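# About Flallow College

Flallow College is an independent secondary school in the Brennan district, offering Years 7 to 12 to day students and weekly boarders. The College was established to serve families living beyond practical reach of the larger regional centres, and it retains that responsibility today. Current enrolment stands at 596.

The College is governed by a Council, which appoints the Principal and approves the annual budget. Day-to-day administration rests with the Principal and the heads of the junior and senior schools. Council papers may be read at the front office during term.

Students are placed in one of two houses, Greltirero or Flikadport, on enrolment. Siblings are ordinarily placed in the same house. House membership continues through to Year 12 and determines a student's pastoral tutor, sporting colours and seat at assembly.
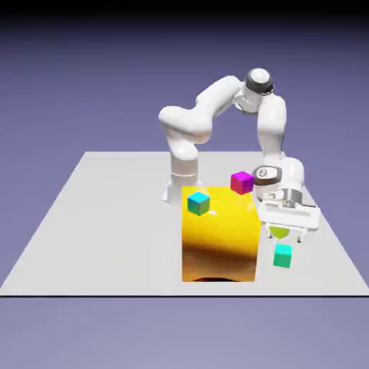 Boarders reside on the eastern side of the grounds from Sunday evening to Friday afternoon. There are 33 places, and priority is given to students whose homes lie more than 20 kilometres from the nearest bus route. Applications for boarding close at the end of February.

All students study English, mathematics, science and a language to the end of Year 10. Senior students select their programme in consultation with the careers office and may undertake vocational units alongside their academic subjects.

Enquiries concerning enrolment, fees and uniform should be directed to the Registrar in writing.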